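31/08/2021
Workshop, back table

Snack sorting again, and this time I'm writing it down so Silvan can't tell me in November that we never agreed on anything!

First the table. The round glass-topped one is staying. I know Verena wanted the long bench back, but the bench is full of Lüthi parts and I'm not moving those twice. The green tablecloth goes under the glass (the one with the white grid and the little crosses, or flowers, Leonie and I have argued over this and neither of us is budging). Under the glass it doesn't slide and I don't have to wash it every time a biscuit goes to pieces, so I'm very happy with that. One complaint: glass shows every fingerprint. Spray is on the shelf behind the door, please use it.

Now the snacks themselves. The order from Kukville came in on one docket, number 301, and of course it was all thrown in together. Spent most of the morning working out what belongs where. My system so far, such as it is:

Long bars go in the shallow tray, lying down. They're the ones that suffer. You pick one up in the middle, you squeeze a bit too hard, and there you are with a wrapper full of crumbs (Fabian, looking at you). Pick them up near the end.

Small packets go in the deep tray, any color, any way up. I tried sorting those by color before lunch and gave up, it looked lovely and took forever.

Anything with a split seal goes in the tea tin and gets eaten by whoever is nearest. I have been nearest a lot today.

Krystyna asked whether we should weigh the trays before they go over to Brukberg. I did the shallow one and stopped at 125 g of bars, then somebody needed the scale for real work. Will finish tomorrow if I can get it back. She also wants labels on both trays, and she's right, but the label printer is out of tape and my handwriting is what it is. Fabian says he has tape in his van. He has been saying this for a while.

Spread everything out on the tablecloth after lunch and started over from a clean table, a bit of everything, bars and packets mixed, nothing lined up. I like it better that way. When it's all in rows I go on autopilot and put red things with red things, and when it's a mess I have to look at each

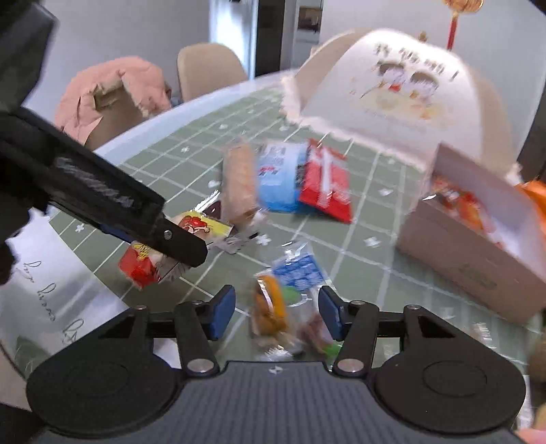 one properly before deciding where it goes. Slower, but I made 2 mistakes all afternoon and before lunch I'd stopped keeping track.

To do:
Ask Verena if the Skuseo boxes are free, they'd stack better than the trays
Label tape!!
Get the scale back
New tea tin, the lid on this one has 4 dents and won't close

Leonie has the key tomorrow, I'm in after ten.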